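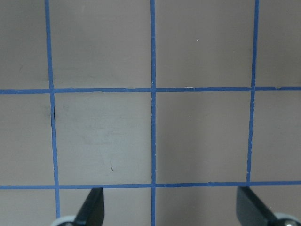

Grelha de fita azul sobre o tampo cinza-acastanhado, março de 2018

Fórum Prondton > Bancada e marcação > Grelha com fita: erro acumulado

fzaugg
Marquei o tampo de trabalho com fita azul para ter posições repetíveis. Passo nominal de 148 mm, medido de eixo a eixo da fita. Na terceira linha tenho um desvio de 2 mm. Há pequenas falhas e bordas levantadas numa das linhas horizontais. Vale a pena refazer ou basta corrigir as coordenadas na folha?
Fabian Zaugg

torno_velho
Refazer. Se marcaste cada linha a partir da anterior, o erro soma-se. Todas as cotas devem sair do mesmo canto, com régua de aço encostada a um batente.

aino_p
Discordo. Para colocar peças à mão em células desse tamanho, 2 mm não alteram nada. Meçam-se os cruzamentos reais e registem-se esses valores. A grelha não precisa de ser quadrada, precisa de ser conhecida.
Aino Pitkänen

torno_velho
Isso serve enquanto a fita não se mexe. Borda levantada apanha pó e arrasta. Em maio está a medir tudo outra vez.

fzaugg
A fita é a Vastolero estreita, colocada à mão, sem guia.
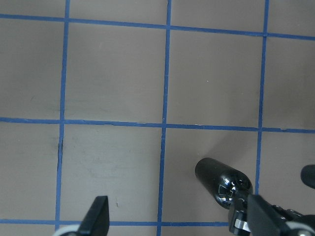 As linhas não ficaram perfeitamente direitas nem paralelas, e as bordas estão um pouco irregulares. O tampo é mate e tem algumas manchas ténues. Limpei com Zinotine antes de colar, deixei secar cinco minutos e passei um rolo de borracha por cima.

mk_bravo
Cinco minutos é pouco. No meu tampo, o Zinotine deixava película e a fita descolava primeiro nas pontas. Passei a usar álcool isopropílico e pano seco. Outra coisa: nos cruzamentos há dupla espessura. Uma peça de base pequena apoiada ali fica inclinada.

aino_p
As peças vão dentro das células, não nos cruzamentos. A espessura é irrelevante neste caso.

mk_bravo
Depende da peça. As minhas bases têm 86 mm e, se entram descentradas, apanham a fita.

fzaugg
As minhas são menores. Vou fazer o seguinte: refaço só a linha com falhas, a partir do canto de referência, e meço os cruzamentos como a Aino sugere. As restantes ficam.

torno_velho
Meia solução. Mede pelo menos as diagonais de cada célula antes de fechar a folha.

aino_p
Nisso estamos de acordo. E indica na folha se a cota é ao eixo ou à borda da fita.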